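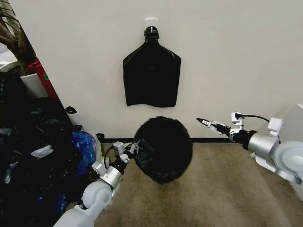 Konrad Pichler
Moderator, Home Automation board
Posts: 48

Topic: Two arms and a bag on a hook – are household chores solved or not?

I want to open this again after the discussion in August became a bit rude. My question is limited. I do not ask about vacuuming or mowing, these are finished subjects for me. I ask about soft things: garbage bags, laundry, bed sheets. A black bag has no fixed shape and it shines, and each time you touch it, it becomes a different object.

My opinion is that we are perhaps halfway. Holding a bunched bag with a gripper is possible today. To find the opening of a thin bag, separate the two layers and keep them apart, this I have not yet seen done in a way I would trust in my own kitchen.
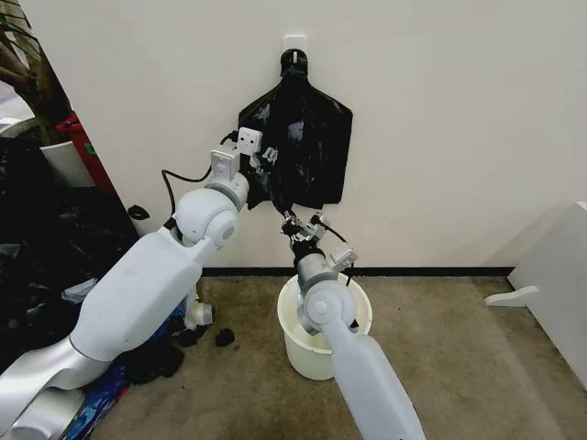

Also I think the wall hook is an underrated part of the problem. When the bag hangs, gravity does half of the work and the arms have a known place to start. On carpet, with a heap of other dark things beside it, even I must look twice to see where one bag stops and the next begins. So before we compare machines, please say if the item was hanging or lying.

prellach_west
Reply 1

I disagree with halfway. At our shop we pack spare parts into poly bags, and we tried an arm for this for 13 weeks. Rigid parts went well. The bags themselves were a disaster and a person still opens every one. I would say 10 percent, not 50.

Ondico
Reply 2

Your shop needs speed, a home does not. If it takes 7 minutes to change my garbage bag while I am at work, what do I care about the colour of the result? Slow is fine for me.

prellach_west
Reply 3

Slow is fine if it finishes. Ours stopped and waited for a human, roughly 19 times in one shift. Then I would sooner do it myself.

Konrad Pichler
Reply 4

Both of you are right for your own case, I think. Prellach_west, did you use suction or fingers? With flat fingers I would expect trouble on thin film – a bit of rubber on the tips might help.

prellach_west
Reply 5

Fingers first, then suction. Suction was better but it took two bags at once.

Gitport
Reply 6

Can we please also talk about cost. My neighbour is paid by the hour to clean and she does bags, laundry and the bathroom in one visit. Any machine has to be compared with her, and with two arms I don't see how it comes close.

Ko
Reply 7

My mother cannot bend down any more, so for her the comparison is different. She would be happy with one chore done well. Does anybody know a setup with a lower hook, maybe at table height?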